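Nia Samuel
17 Mar 2021

OK so a thread on learning Welsh as a grown adult in Ohio with zero talent for it. I started in December and I have opinions.
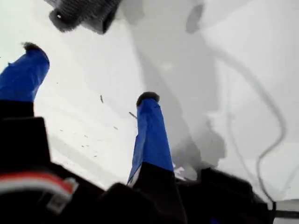 Erick Mussa replied: Please tell me you're doing the mutations. I quit over the mutations. Twice!

Ha, yes Erick, I'm doing the mutations. For everyone else: in Welsh the front of a word can change depending on what comes before it. Cat is "cath." The cat is "y gath." So you hear a word you don't know, go to look it up, and it's not in the dictionary under that letter. I spent most of January like that.

What got me past it was giving up on the chart. My aunt Gwenllian mailed me one with every mutation in four colors and I stared at it for weeks and learned nothing. Now I just learn the little phrases whole — "y gath," "i Gaerdydd," "dy gar" — and my mouth kind of does it on its own (about half the time).

My teacher is Eluned Cadwaladr, on video, and she's so patient. First lesson she asked how I was and I told her, very proudly, good night.

I keep a notebook of words and I just passed 800! Some of those are "tacsi" and "banana" so please don't be too impressed. But still. 800!!

The goal is 1,000 by summer and then I'm going to try a real novel. Glenys Gwilliam from my class says start with kids' books and she's right and I'm going to ignore her.

Favorite word so far: "smwddio," to iron. I don't even iron. I just like saying it.

Least favorite: there's no single word for yes. You answer with the verb. Do you have a dog? "Oes." Are you tired? "Ydw." Was it raining? "Oedd." I panic every time and nod, and Eluned makes me say it out loud anyway.

Somebody asked about the "ll" sound. Put your tongue where it goes for an L and blow air around the sides. Do it in the car. Do it in the shower. My neighbor has definitely heard me and we've both decided not to bring it up.

Also, radio! I leave Welsh radio on while I cook and I used to catch nothing but the place names. Last night I got a whole sentence about sheep prices and yelled.

If anybody here is learning too, come say hi — or "shwmae," depending how far along you are. Class in ten minutes and I haven't done the homework.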